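Budget for second arm station, what am I forgetting?
Forum: Equipment and Purchasing

qoei
Posted 7th May
Hello all. We are planning a second station at Wakholm for pick and place work with fruit and small kitchen goods. The arm itself is already approved. My question is the rest: table, mounting, sensor, spare parts. I have 1,030 dollars left for these and my manager wants the list before September. Is it realistic?

herman_k
The table is cheap, the mounting is not. I would keep 200 for a pole and clamps alone. Do not buy the light pole from Lưu, ours is moving each time somebody closes the door.
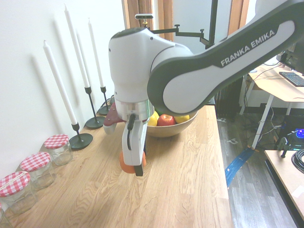

sixten.m
My advice is to put fingertips and pads on the list as their own line. In our first budget we wrote only "accessories" and it was refused. We have a Franka, and for round things the pad matters a lot, as with the orange it is holding at the table there. I would order 70 dollars of spare pads at once. Jars with lids are a different job, so ask first which one your manager cares for.

caoimhe_d
I disagree with Sixten about ordering so many pads. We bought for 100 dollars from Verkthorpe and half are still in the drawer. Buy one set, write down how long it lasts, then order more.

sixten.m
It depends on the hours. Ours runs the whole day.

herman_k
Also cable covers. They are never in the quote.

qoei
Thank you, this is very useful. I will make pads a separate line and begin with one set. Herman, which pole do you use now, is it the Urna?

herman_k
Yes, the Urna, the heavier one. Ask them for the delivery cost before you sign.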